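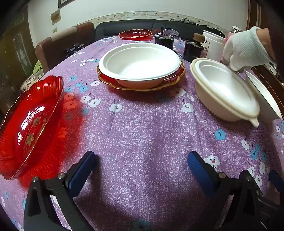
Ticket 2787: Dolline overnight lip mask, pump stuck, then very much not stuck
Status: Closed
Opened by: customer, web form
Product: Dolline Overnight Lip Mask, pump version
Bought from: Londard online shop

Customer's message

The pump on my new lip mask doesn't pump. I have pressed it with a thumb, with both thumbs, and once with the heel of my hand, leaning on it like a person doing CPR on a very small patient. I can see there is product in there. I would like some of it on my lips, ideally before bed. I have also tried the instructions on the box, which say "Press."

First reply, Londard support

Sorry to hear that. Please check that the pump is in the open position. Turn the collar to the left until it clicks, then press 7 times to prime it. If nothing comes out, reply to this ticket and leave the subject line alone.

Customer

Turned it left. It clicked. Pressed seven times. On the eighth I got everything the first seven had been saving up, and it went up my sleeve. It's a nice texture, I'll say that, sort of a soft balm and not sticky at all. My elbow has never been smoother.

It has now gone back to giving nothing.

Londard support

Thank you for the update. One large dose and then nothing usually means an air pocket. Please try these:

1. Stand the bottle upright, cap on, overnight.
2. Tap the base on a folded towel.
3. Wipe the nozzle with a warm, damp cloth.
4. Prime again, slowly, pointing away from clothing.

Customer

Did all of that. Step 4 would have been welcome on Tuesday.

Results: two small, correct, pea-sized doses. I was thrilled. Wore it overnight, woke up with decent lips and one hair glued to my chin. Next evening, nothing again. I took the collar off and there's a plug of set product in the tube, waxy, the color of weak tea. My Rutorow hand cream has the same style of pump and has never given me a minute's trouble, and I leave that one in the car.

Is it meant to set like that? The mask is supposed to be peachy pink.

Internal note (not sent)

Checked with Abreu, who fill these. The pump batch from September had the narrow tube fitted by mistake. The formula is fine in a jar and fine in the wide tube. In the narrow one it thickens wherever air gets at it. Color change is the same thing. 300 units affected, most already sold. The help page still says "turn the collar to the left." Can somebody fix the help page.

Second note: the help page belongs to web. Have asked web.

Londard support

You found the cause before we did. Your bottle has a narrower tube than it should, and the mask is thickening inside it. Please stop using that one. We can send a replacement in the jar version or refund you in full. There's no need to mail the old one back.

Customer

Jar, please. I understand jars.

Can I use up what's left in the bottle on my elbows?

Londard support

We would have to advise against it.

Customer

Noted. Asking for the other elbow, which is jealous.

Final entry, Sunday, March 28, 2021

Jar delivered. Customer confirms the lid comes off. No spatula in the box, so a spatula has been sent separately. Help page still says to turn the collar to the left; raised as its own ticket. Closing this one.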